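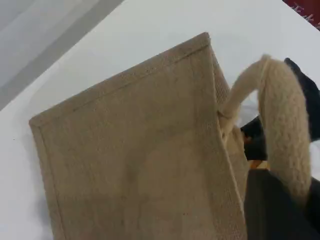
Figure 4. Wrist view from the handle-lifting task. One gripper finger passes through the loop of the rope handle on the jute bag.

4.3 A failure we did not plan for

We had expected the bags to be the easy part of the study. They are light, they stand out well against the white tabletop, and a looped handle seems to invite a finger to go through it. For most of the 466 lifts in the Sellard set this was a fair expectation, and we were happily planning to give the subject a single line in the paper. Then came the release stage, and with it the fault that took up a good part of our summer.

After lowering a bag, the arm is meant to open its gripper, wait for the load reading to settle, and back away along the path it came in on. In 20 lifts it backed away with the handle still caught on the upper finger. Usually the bag simply followed along for a short distance and slipped free, but in eight of these cases it was pulled clear over the table edge, and once it swung toward the operator's side before Hyun-seo Bae reached the stop button. Nobody was hurt, and the bag was empty, but we would not have wanted to see the same thing with a full one.

The trouble lay in how Pranar, our grasp monitor, decides that a release has taken place. It looks for the measured load to drop below a threshold and stay there for 50 consecutive readings. A bag resting on the table puts almost no weight on the finger, even when the handle is still looped over it, so the monitor was quite content to report success. Kai Kuhlmann had raised something like this back in December, when we were still working with stiff plastic handles, and we are a little embarrassed to say that we set his note aside (the stiff handles never caught, and we were in a hurry!).

The soft cord of the handle makes matters worse. It bends around the finger and does not spring back to a shape the planner can predict, so a retreat path that was clear on the way in may well be blocked on the way out. We now ask the arm to make a short, slow test motion before the full retreat, and to stop if the load rises at all during it.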